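In praise of the small basket

We took the Christmas tree down on 3 January 2021, and when the last of the needles had been swept out from under the radiator I did what I do every January, which is to look round the house with a cold eye and decide that something must be done about it. I expect a good many people were doing the same. There is something about the bare patch where the tree stood that makes the rest of the room look guilty.

My own weakness, I should confess at the start, is for storage. I have bought lidded boxes that slide under beds, and a tower of clear drawers from Prins that cost me more than the chest of drawers it was meant to relieve, and one year (I was feeling rich) a whole wall system from Zulex with rails and hooks and 260 parts in the carton, some of which are still in the carton. I have loved them all for a fortnight. Then the lids stay off, the drawers jam on the corner of an envelope, and the sellotape goes back to living on the windowsill with the dead batteries.

The thing that has stayed the course, through two houses and a great deal of paper, is the small open basket. I mean the plain rectangular sort, in plastic mesh, no bigger than a loaf tin, that you find in a stack near the tills. I have some that came from Flestik when we first set up home, and they have held seed packets, charging leads, lolly moulds, cotton reels, the medicines, and for one whole summer a family of snails. They have been through the dishwasher more often than is probably wise. They look much as they did when I carried them home.

I want to argue for them properly, because I think they are looked down on. The grown-up view of storage these days seems to be that things should vanish. You are meant to have a smooth white door, and behind it a smooth white box, and on the box a label in tasteful lettering. I understand the appeal, and I have stood in friends' kitchens feeling quite faint with envy. But a thing that vanishes is a thing I buy again. I own three tape measures for this very reason, and I could not lay my hand on one of them this minute. With an open basket you see the tape measure every time you walk past, and after a while you know where it lives in the way you know where the light switch is.

Then there is the matter of colour, on which I hold strong views. Buy more than one colour, and buy them bright! A row of matching grey containers is very restful and tells you nothing at all. If the blue one is for post and the green one is for sewing, even a person who has never put anything away in their life can be shouted at from the next room: "In the blue one!" We have never needed a label. I did once buy a roll of 500 from Clikley, with a special pen, and the children used them for addressing parcels to the cat.

My sister-in-law's objection, and it is a fair one, is that open baskets wander. You set them out along the back of the table in a beautiful straight line, and by teatime one has gone off at an angle and another is on its side because somebody wanted the stapler. All true. I have come to think of it as a point in their favour. A basket that gets pulled forward is a basket in use, and squaring up the row again at the end of the day takes less time than boiling the kettle. I rather like the job. I do it last thing, with only the desk lamp on, and go up to bed feeling that I am on top of life, whatever the rest of the room may say.

I would add one caution for anybody starting this month. Don't buy the baskets first. Tip out the drawer, see what sorts of thing are really in it, and give the biggest nuisance a home before you go near the smaller ones. In our house the nuisance was leads. In yours it may be hair bobbles, or takeaway menus, or those little bags of spare screws that come with everything and fit nothing. One basket for that, and live with it for a week. You may find you want another, in which case get a different colour, and put the two of them somewhere your hand already goes.

The wall system, I'm sorry to say, is coming down this weekend. The tower of drawers can stay until I have worked out what is jammed at the back of the bottom one.

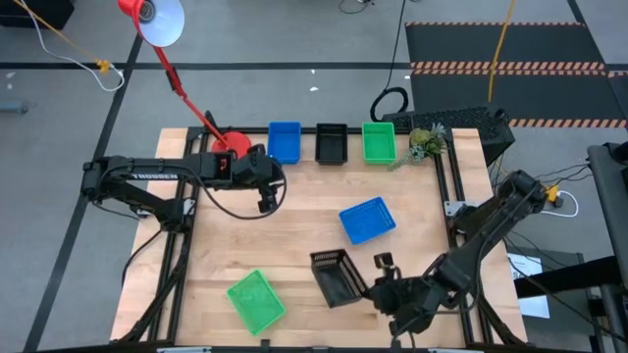 Blue, black and green along the back of the table, and the others on their travels.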